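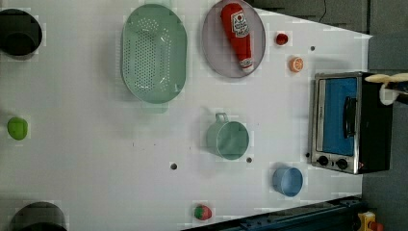

Colander, plate, mug and play food on a white tabletop.

Ilier Play Kitchen Tableware

The Ilier range is supplied by Bradow to nurseries, infant schools and family centres. It is intended for supervised role play by children aged two and over, and may be used with any play kitchen of standard height.

Pieces are sold singly or in place settings for 6 children. Each place setting comprises plates, mugs and bowls in one colour. Serving pieces, including colanders and trays, are ordered separately. Play food is not part of the Ilier range and is listed under Sima.

Colours

Tableware is available in mint, mauve, sand and pale blue. Small differences in shade may occur between production runs. Customers adding to an existing set are advised to quote the code on the base of any piece when ordering, so that the closest match can be sent from stock.

Cleaning and care

Wash all pieces before first use. Warm water and a mild detergent are sufficient for daily cleaning. The tableware may be placed in the upper rack of a dishwasher at a normal setting. Abrasive pads and bleach will dull the surface and should not be used. Pieces that have cracked or developed a sharp edge must be withdrawn from use and cannot be repaired.

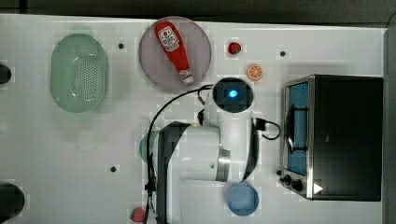 Storage

The Pukano storage crate holds one complete place setting together with two serving pieces. Crates stack when closed and have a panel at one end for a label. Lids are included. The crate is not designed to bear the weight of a child and should be kept below shoulder height.

Ordering and delivery

Schools and local authorities may order on account. Other customers are asked to pay when the order is placed. Orders above £200 are delivered free of charge to mainland addresses. Delivery is made during school hours unless otherwise requested, and a signature is required. Please note that orders received in August are held until the start of term if the premises are closed.

Returns

Unused goods may be returned within 6 weeks of delivery in their original packing. Replacement crate lids can be obtained from Bradow customer services.

Related products

Sima play food
Pukano storage crate, with lid
Ilier serving pieces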